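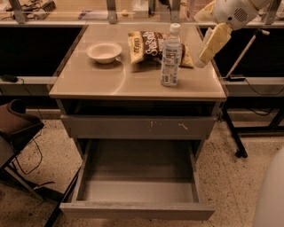
Stories > Short > The Ninth Candle

She had been a miller in Dumbridge, the reader told her. Drowned at 54. Before that a goat, briefly.

Typed it all up on the bus. Spelt karma wrong, left it.
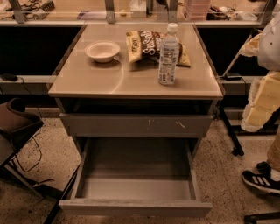

Home by nine. Rain. Lit the candle, asked for the miller. Nothing, then a smell of flour and teh sound of a wheel turning.
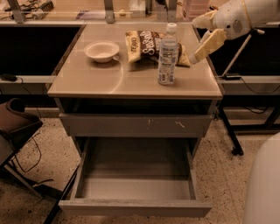
"You're late," said the miller. Her own voice, older. She wanted to offer something. All there was, an empty white bowl, a clear plastic water bottle and a bag of crisps lying on its side. The miller took the bowl. Left wet footprints all the way to the door.

Print | E-mail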